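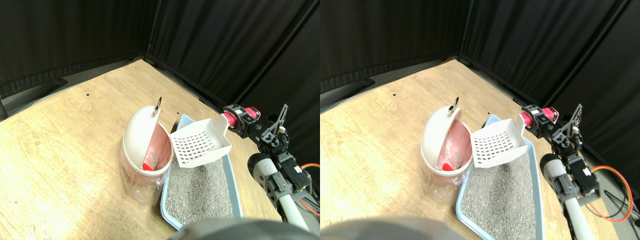

Can a low-cost arm with hobby servos do a messy household job well enough to be worth another round of money?

Mostly, and the gripper matters far more than the arm does. We'd like to keep the arm we've got and spend what's left on fingers and cameras.

Hello Siham, and sorry this one is longer than the last. You asked for news on the gripper comparison before the Sesbridge people meet, so I've tried to put down what we've found, including the bits that went badly.

The task is still the litter scoop. I know it got a laugh when Arsen first put it in the proposal, but it has turned into a really good test (better than the blocks and cups we started with!). The scoop has to be held firmly by a thin handle, kept at a decent angle over the tray, carried across to the bin and tipped, and then brought back without dropping grit all over the floor. If the grip slips even a little, you lose the lot. Litter also gets into everything, so you find out very quickly which bits of a gripper don't like dust.

We've run two grippers so far. The first is the servo one we built ourselves, and the second is the Harasym, the soft-fingered one that came with the Erkorar kit. Each got the same set of runs with Illia driving the arm by hand and me resetting the floor between goes, 1000 runs in all. Of those, 579 counted as clean, meaning litter in the bin and none on the boards. The rest were a mix of spills, dropped scoops and me calling a stop. I had hoped for better, but the early runs drag it down badly and I didn't want to leave them out.

Our own gripper won on holding. Once it has the handle it stays put, and Illia says he can feel what he's doing with it (well, he can't feel it, but you know what I mean). Where it lets us down is the tip. The wrist runs out of travel just when you want that last bit of turn, so he ends up moving the whole arm to make up for it, and that's slow and a bit ugly to watch.

The Harasym is lovely to drive and picks the scoop up from almost any angle. Then you load it with litter and the handle starts to roll in the fingers. We tried wrapping the handle in tape, which helped for a while, until the tape picked up dust and made things worse. Sarla reckons firmer pads would sort it and she has ordered a set. They weren't cheap, sorry, the receipt is in the shared folder.

On cameras, we've settled on two views side by side. One view gave Illia no idea how far the scoop was from the rim of the bin, and he kept clipping it. With the pair he does much better, though his eyes get tired and he wants a break every 14 runs. I've put the black curtains up on both walls as well, and I'd recommend them to anyone. The pictures are so much easier to work with when there isn't a radiator and half a bookshelf behind everything.

Things that went wrong: one servo burned out (we had a spare), the controller dropped its connection for most of a morning, and we lost a batch of recordings when the disk filled up. Miroslava has now written a little script that shouts at us before that can happen again. It really does shout, I had to turn it down.

What I'd like to do next, if you're happy with it, is redo the wrist on our gripper to get more turn, give the Harasym another chance with the new pads, and try the Underov controller that Arsen has been going on about. We could have that done by March without asking for anything beyond what's already agreed. The one extra would be a spare set of servos, and I'd call that a need and not a want after last time.

If you'd rather see it than read about it, come over any afternoon. Bring old shoes, the grit gets everywhere.

Search this site Enter keywords Go
Contact the project team | © Sesbridge | Back to top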